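Tindbridge striped placemats, set of four
Reviewed 2022-03-26

I should start by saying that I was a vinyl placemat person for most of my adult life. You wipe them, you stack them, you forget about them. Then the last of my old ones cracked right down the fold, and my sister talked me into trying cloth, and I spent far too many evenings looking at stripes before I settled on these from Tindbridge.

They come folded in half in a paper sleeve, with a crease that worried me when I first opened them. One pass with a warm iron took care of it, and after that the mats lay nicely on the table and stayed put. I had an old set from Marchetti years ago that curled up at the corners every time it came out of the dryer, so I was watching for that, and so far so good.

The colors are what sold me. There's a wide tan field with a blue band along each long edge, and a paler stripe running across the middle that goes a little grayish where it meets the blue. On the website that stripe hardly showed up at all. I like it more than I thought I would, and it makes a handy guide for where the plate goes (my youngest lines hers up with great seriousness).

I tried them with everything in the cupboard. Plain white looked fine, my green bowls looked terrible, and the winner was the white plate with the thin reddish-brown rim and the red characters in the center. The tan is quiet enough that a plate with that much going on in the middle still gets to be the star. 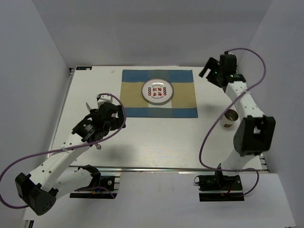
Washing and wear

Cold water, gentle cycle, hung over the back of a chair. I've washed them 17 times now and the blue has held up beautifully. The tan is less forgiving! Tomato sauce came out with a little dish soap if I caught it that evening, but one mat has a faint tea ring that I think is here to stay. They shrank a touch in the first wash and haven't budged after that.

Would I buy them again?

Yes, and I probably will in April, when we have family coming and four mats won't stretch. I do wish they sold them singly. If you have very small children or a lot of curry in your life, get something darker, or keep a wipeable set for weeknights like I do.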